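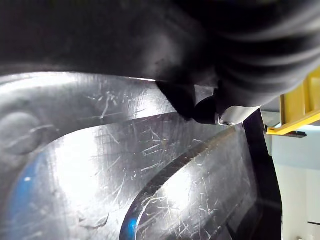

Re: Dalta finger pads on clear plastic

Replying to the list, as two other sites asked about the same kit.

> We have the Dalta soft finger kit on trial for tote handling.
> Grip is fine on cardboard. On clear plastic that has seen a
> lot of use, the tip skates before it seats. Is it the pad or
> our force setting? Zastgate support only sent the datasheet.

Probably the force setting. We ran the kit at Paredes in April, 1,476 picks on scratched clear plastic, with the stock black tips. At the default close force we logged 11 slips, all on curved sections next to a groove. Flat areas gave no trouble.

What we changed:

Approach speed down to 700 mm/min for the last stretch.
Contact threshold raised one step, so the tip presses before the finger starts to curl.
Bracket screw next to the tip retightened at each shift start.

The wrist camera is a separate problem. Glare off the plastic upsets the edge finder, and the scratches show up as false edges. The Laslow filter plug-in helps with the second but does nothing for glare.

The kit manual says to inspect tips every 2,000 cycles. I would do it sooner on this material. Can you post your close force and firmware version?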